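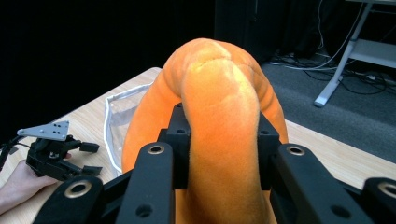 4.2 Upkeep of the hand-held grippers

Most papers that use hand-held grippers give the maintenance of the tool a single sentence, usually to the effect that it was inspected regularly. We wrote that sentence ourselves in an earlier report and would not defend it now. This section sets out what was done to the pair of Stisura grippers over the collection period, what we measured, and how little of it we think can be generalized.

Each gripper closes through a set of black links that turn on bushings. The bushings are the only parts we treat as wear items. The maker's guide recommends replacing them "when play is felt," and our first difficulty was that two people handling the same gripper did not agree on whether play could be felt. Solange Lopes, who did all of the bench work in November, found play in the left gripper on a morning when the operator who had just put it down called it tight. We do not know who was right. From then on we stopped using feel and measured side movement at the fingertip with a dial gauge, with the base of the gripper clamped to the bench.

The service routine was as follows. After every 200 grasps the gripper was unplugged, its links were brushed out, and the bracket screws were checked for tightness. The fingertip reading was taken before and after. No oil was used. An oiled bushing picks up fiber, and the Pririne logging software has no field in which to record that a tool was oiled, so any effect on the data would have been impossible to trace later. The cable was checked at the point where it enters the body, and the gripper was then re-zeroed fully open and fully closed.

Seven services were completed on the left gripper before the count was stopped at 1628 grasps. The right gripper was used less evenly and we leave it out of the numbers, although it was serviced in the same way.

Soft objects deserve separate mention. Figure 2 shows a large orange plush object bent into a tall loop, with its center section pinched between the gripper's links and the fabric pressing outward between them. In a grasp of this kind the fingertips are not the only parts in contact with the load. Fabric bears on the links and brackets too, close to the brass-colored rings at the joints, and a model that treats the grasp as two pads and an object has already gone wrong. The same figure has a second gripper at the left, held by hand, with its short finger pads pointing toward the right. We had planned to use the width signal to estimate how far a soft object was compressed. We dropped the plan for bulky plush items, for which the reading says more about where the fabric has bunched than about the force applied.

It would be convenient to report that plush wears the joints faster than rigid objects do. Several people in our group believe this. Our log does not support it, and does not rule it out either. Object type was mixed within every interval between services, so no change in the fingertip reading can be assigned to one material. Fiber was brushed out of the links at most services, but fiber that can be brushed out is not evidence of wear. We would ask for the same caution when reading the claim, repeated in the Besson manual, that fabric handling halves the life of a bushing. No test is described there, and we were unable to obtain one on request.

The "after" readings were a little lower than the "before" readings in five of the seven services. We are not inclined to make much of this. Tightening the bracket screws alone could account for the change, and we did not take a reading between the brushing and the tightening. That was an oversight in the routine and it was noticed too late to correct. A bare clamping test, with the gripper removed and put back without being serviced, moved the reading by a similar amount.

Re-zeroing mattered more than anything done to the joints. On two occasions the fully closed position had drifted far enough that the Flolo playback script treated a closed gripper as slightly open, and the affected recordings were discarded. Both faults were traced to the cable connector, which had worked loose. Neither would have been caught by the fingertip reading, and neither was caught by the operator. We have since moved the zero check to the start of every session and left the rest of the routine as it was, mainly so that later logs can be compared with this one.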